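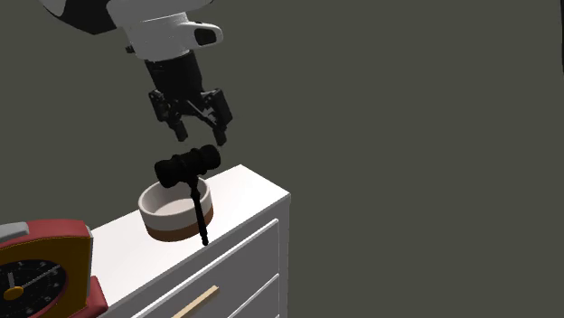
I have been watching political debates since my mother let me stay up for them with a bowl of popcorn, and for most of those years my scorecard was the back of an envelope. So when my sister-in-law told me about the Josent Debate Night Kit I ordered one that same evening, and I've now used it through 2 primary debates and one very long town hall.

You get a pad of 100 scoring sheets, a fat little handbook, and a deck of cards with prompts on them ("Did the candidate answer the question that was asked?" is the one we wore out first). Each sheet has room for 4 candidates, which was fine for our governor's race and hopeless for the school board forum, where we ended up taping two sheets together and squinting at the result.

What I like best is that it made us listen! My husband and I vote differently more often than we vote the same, and we usually spend a debate grumbling over the top of it. With the sheets in our laps we kept quiet until the break, and then we had something to talk about besides whose tie was worse. He gave high marks on taxes to a woman he swears he will never vote for. I have kept that sheet.

The handbook is a mixed bag. The chapter on spotting a dodge is lovely, plain and funny and full of made-up exchanges you can practice on. The chapter on polling reads as if somebody else wrote it in a hurry, and there's a long passage explaining why a survey of 1000 people can speak for a whole state that I read three times (I'm still not sure I could repeat it to you). I also wish the print were bigger, as we watch with the lamp turned low.

I tried the Norkis pad a few years back, and it was cheaper, but it gave half the points for "presence" and I never knew what to do with that. A loud man with good posture won every time. Josent puts most of the weight on the answers, and leaves you one small box at the bottom for your gut feeling.

Shipping was slow and one corner of my box came crushed, though everything inside was all right. Refill pads are sold separately, and I've already put one on my list for April, when the mayor's race gets going.

Four stars from me, and five if they fix that polling chapter.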